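4.2 How listeners name songs without words

We went into the diaries expecting to learn how people find out about instrumental bands. What we found was a good deal richer than that! The 15 listeners who kept a diary through May wrote far more about single moments inside songs than about the bands as such, and they had built up a whole private language to do it. With no lyrics to quote, a listener who wants to tell a friend which part she loves has to make something up, and the ways of making something up are a delight to read.

The most common way was to sing it on the page. Entries on Tustard, the three-piece from Honham whose record we used as the shared listening item, are full of strings such as "dugga-dugga-DAH" and "the wee-oo bit." We coded these as vocal spellings. They are easy to dismiss as noise when cleaning a text file (our first script threw most of them out, and Osei had to go back to the handwritten pages and put them in again), yet listeners who had never met spelled the opening riff of the second track in very similar ways. All of them put the stress on the last beat. Several doubled the same consonant. We had not hoped for anything so tidy.

A second way was to borrow a place. Lungile Potgieter, who heard the record mostly on the bus between Honham and the coast, calls the long quiet passage on side two "the roundabout," and by the third week she writes it with no quotation marks at all. Inmaculada Arroyo has "the stairs part" for a climbing bass line she first heard while walking up to her flat. We had a lively time arguing over whether these were descriptions of the music or records of a day, and we now think that for the listener the two are hard to pull apart. When we played Arroyo the passage in the follow-up interview she said "stairs" before the bass had come in.
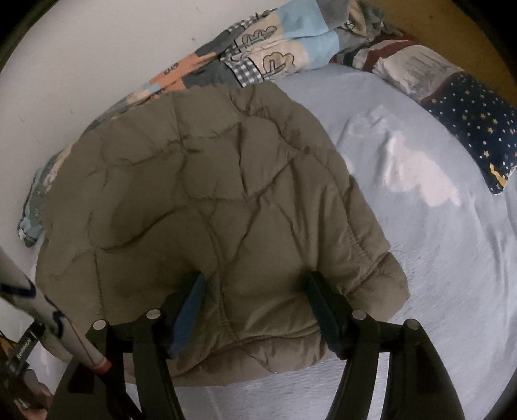 Figure 3. Quilted jacket on a bed with a pale blue fitted sheet.

The third way was to compare one band with another, and this is where the diaries of the more experienced listeners stand out. Rocío Mateos, who has gone to shows at the Cuesta for years and owns what she calls a silly number of seven-inch singles, rarely sings a riff on the page. She writes things like "Torkine would have stopped there" or "same trick as Torkine, only they mean it." These entries are short and tend to be very sharp. They also assume a reader who knows both bands, which is odd in a private diary, and we asked her about it. Her answer was that she had been writing them to her brother in her head.

It would be easy to rank the three ways, with spelled riffs at the bottom and comparison at the top, and some earlier writing on fans leans in that direction. Our diaries do not support it. Mateos herself drops straight back into vocal spelling when a song is new to her, and her page on the Tustard closer is one joyful line of capital letters followed by the word "again." The spelled riff seems to be where most listeners begin with any piece of music, however much they know. Some then move on to places or comparisons and some are perfectly happy to stay.

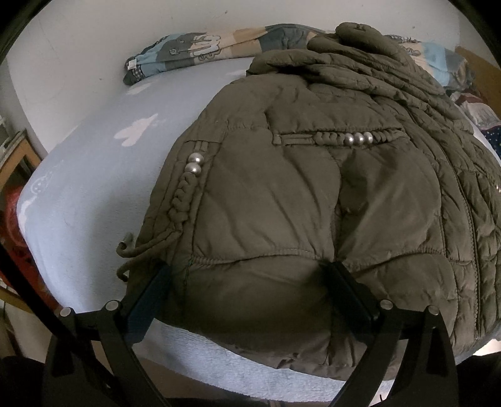 Live shows changed the picture in a way we did not plan for. Tustard played the Cuesta during the diary period, and those who went came home and wrote at length - two of them filled the rest of the notebook. What is striking is how the names changed afterward. Potgieter's "roundabout" became "the bit where the drummer stood up." A listener who had been calling one track "washing machine song" learned its real title from the singer of the support band and, in her next entry, refused to use it. She preferred her own. We cheered a little when we came to that page, and we suspect many readers who have loved a band with unhelpful song titles will do the same.

Spoken names also traveled. After the show the phrase "goat solo" turns up in the diaries of people who had not used it before, with the same spelling and no explanation. In the interviews they traced it to a shout from near the bar between songs. Gallardo, who was in the room that night, remembers the shout and the laugh that followed, but puts it one song later than the diaries do. We have kept the diary order in the tables.

One limit should be stated. All of our listeners liked the record, or came to like it quickly, and people who are bored by a band may not bother to name its parts. A set of diaries on music the writers disliked would be a fine companion to this one, and we would love to read it. Section 4.3 turns to the mixtapes, where the same names come back as handwritten titles on the sleeves.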